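Why I stopped sending letters to every owner

When I bought my first small rental flat in Plimine, I believed that finding a good property was only a matter of quantity. You send many letters, somebody answers, you buy.
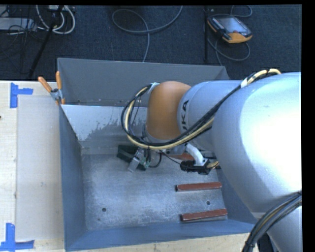

Shona Ormsby told me in October that I was writing to the wrong people, and that a letter to an owner who has just renovated the kitchen is money for the bin. She asked which streets I had walked through before I printed the list. I had to say none of them.

I had sent 500 letters that autumn. Four owners called back, and three of them wanted only to know where I had found their address. The fourth was friendly, but he had a price in his head which was far above anything sold near him.

So I began again with one district, Trimell, on the old side of the railway. I walked there in the evenings after work and wrote down houses with full letterboxes or closed shutters. After a month my list had 40 addresses. I wrote these letters by hand, which my wrist did not enjoy, and I mentioned the street in each one – not the house itself, because I think this frightens people.

Six owners answered. With two of them I drank tea. One lady had inherited the house together with her brother and they could not agree about the roof, so we left it until spring.

I still make mistakes. My offer on Kandpal Road was too slow, and the house went to another buyer while I was waiting for the survey. Next I will try the streets behind the school, roughly 60 houses, and I want to have the bank's answer on paper before I post the first envelope.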